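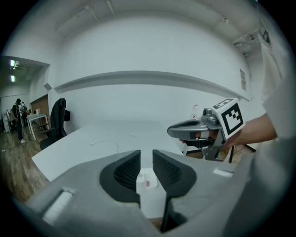
Curved black pads on a gray handheld gripper, with the long white table behind.

Workshop > Bench Tips > Handheld Grippers

Trying Out Handheld Grippers: What I'd Tell a Friend

I've been comparing two sets of handheld grippers for a while now, the Curkow pair and the Bidau pair, and people keep writing in to ask which one to get. My answer changes depending on what I dropped that day! So this page is mostly the little habits that made the comparing easier, with some opinions mixed in.

Pick boring test objects

Start with things you already own and don't love. My list is a clothespin, a dish sponge, a deck of cards, a spice jar, a tea bag in its paper wrapper and a AA battery, 6 things in all. Use the same ones with every gripper you try. I swapped my sponge halfway through the first round (the old one had gotten disgusting) and had to redo the whole sponge column, which I'm still a little sore about.

The tea bag is the mean one. Soft curved pads wrap around a jar beautifully and then fold a tea bag in half when you only wanted to pick it up. The Bidau pads are stiffer and did better on flat stuff. The Curkow pads were much nicer on anything round, and I'd take them for kitchen things any day.

Clean the pads before you blame the pads

Textured rubber collects everything: lint, flour, sawdust, that gray fuzz that lives on the edge of every workbench. I was ready to write off the Curkow pair as slippery until Manon Gagnon asked when I'd last wiped them. Um. A damp microfiber cloth, then a dry toothbrush along the grain, then let them air out before you use them again. No dish soap, it leaves a film. And skip the rubbing alcohol unless the maker says it's fine, I dulled one pad that way.

Close the jaws by hand and look through the gap from your side. If one pad meets the other higher up, loosen the screw at the base, nudge it and tighten again. It takes longer to find the right hex key than to do the job. Mine now lives on a string.

Give the cords somewhere to go

Tethered grippers are lovely until you turn around. Run the cable down past the wrist and leave a generous loop before it heads for the floor. I use hook-and-loop ties, never zip ties, so I can change my mind. Stand up, reach as far as you're planning to reach, cross your arms once, then sit back down. If anything tugged, the loop's too short.

Keep adapters off the walking path too. Kendra Lévesque puts hers in a shallow baking pan under the table, and I copied her and now I can't find a baking pan when I want one.

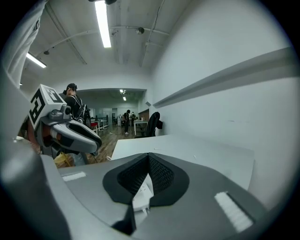
Wear the same sleeves every time, if you can stand it. A big floppy cuff slides down over the handle right when you squeeze, and you'll end up scoring your shirt. I roll mine twice and put a hair elastic over the top. Garnet Li wears bicycle arm warmers, and I have to admit they work better than my thing.

Marker cubes: hands off the faces

If your grippers carry those printed black-and-white cubes for tracking, treat them like the good side of a photograph. Pick the tool up by the handle, always. Fingerprints are easy to wipe off, but a scuffed corner or a shiny strip of tape across the pattern can confuse the camera, and you'll spend an evening fiddling with software settings that were fine all along. (My evening. I'm talking about my evening.) Matte paper prints have been kinder to me than glossy ones under ceiling lights.

When you set a gripper down, lay it with the cube clear of the table edge. I cut a cradle out of a pool noodle and it's the best thing in the shop.

Scoring without going crazy

Keep it simple! I write down held, slipped or dropped, and that's it. I tried a ten-point scale and found I was handing out sevens to everything. Brock Desjardins and I each did 53 pickups per gripper, and our notes matched up far better once we stopped trying to be clever.

Switch which gripper goes first. You get better as you go along, so whatever you try second looks like a genius. And stop for a drink when your thumbs get tired. A squeeze grip will tire your hands faster than you expect, and my scores fall apart the minute I get cranky. I set a kitchen timer for 14 minutes and put everything down when it rings, even mid-sponge.

What I'd buy

For small round things and general messing around, the Curkow pair. For paper, cards and thin packaging, Bidau. The Bidau set was $449 when I got mine, so borrow before you buy if you possibly can. Diane Chan swears by the older Bastlow handles with newer pads fitted, and I've got a set on loan from her that I haven't opened yet.
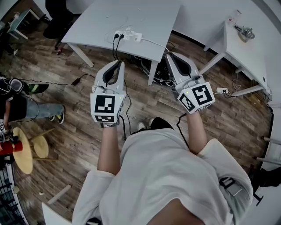
Before you put it all away

Wipe the pads, unplug at the strip first, and coil each cord loosely by itself. Store the jaws slightly open so the rubber doesn't take a set. If a pad does come out of the drawer with a flat spot, leave it open overnight somewhere warm and check it again in the morning before you order a replacement.

Contact | Copyright Bench Tips | Back to top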